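Work package 3: grasp planning and perception tooling
Progress for the period ending in December

The Kadik planner was merged into the main branch and now runs on the same message schema as the Gebru perception stack. Matúš Vávra completed the collision cache; Sylvain Boyer rewrote the replay tool so that a failed plan can be reloaded with its original seed. The regression suite holds 966 simulated episodes, all built on the Vistlow tabletop layout.

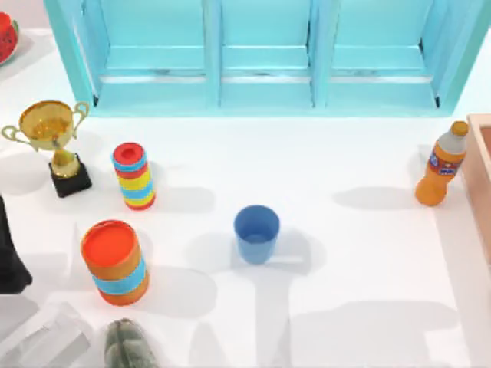
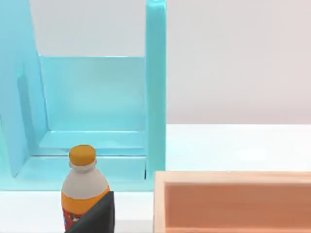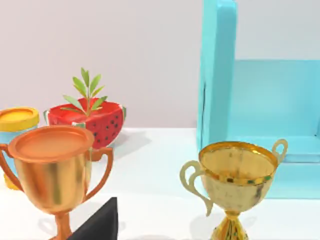 Renders from the simulator: one overhead view, then two views with a gripper finger in shot.

Segmentation remains the main source of planner rejections. Of the 310 rejected plans logged this period, roughly 23 percent trace to masks that merge two objects or drop part of one. Handles are a recurrent case: the copper trophy in the third render has a tall, narrow loop on its right side, and geometry of that kind is poorly served by the convex hulls Kadik uses for collision checking. A decomposed mesh option has been added behind a flag and is off by default, pending timing results on the Plemer workstation.

Self-filtering of the gripper from the depth input is implemented but not yet covered by tests. Median planning time is 574 ms with the cache enabled. The target agreed for this work package is unchanged.

Next period: enable mesh decomposition for objects with handles, add test coverage for the self-filter, and deliver the replay tool documentation.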